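Print | E-mail

March 21, 2019
By Soo-ah Won

Drolley opens household testing room for basins and tabletops

DUVO - Drolley, the housewares maker, has opened a testing room for the basins, tabletops and tableware it sells to small apartments and student housing. The room is the company's first outside its main plant.

Work there centers on cleaning. A white surface shows every hair and speck, and buyers complain about that more than about chips or scratches. Staff check how easily a curved wall wipes down and what gets left near the drain opening.

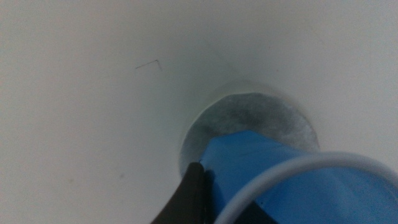 White curved wall and round opening at the testing room.

Drolley plans to test up to 160 basins by the end of the year. Each one goes through 13 rounds of wiping and rinsing, and the results go to Son, the design office that draws the company's molds.

Tables are tested in the same room. They are kept plain and white, and are set against the wall, as most customers with little floor space would have them. Cups and other light tableware are placed on top to see how a table holds up to daily use - spills, rings and crumbs included.
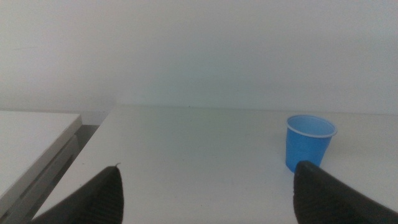 Zindetti, which fits out student kitchens, said in a statement that tenants mostly want a table they can wipe with one hand while holding a cup in the other, and that it would look at the first results before placing its next order of 400 tables.

The first results are due in five weeks. Stores that carry Drolley products can ask their sales office for a copy.

Print this page | E-mail this page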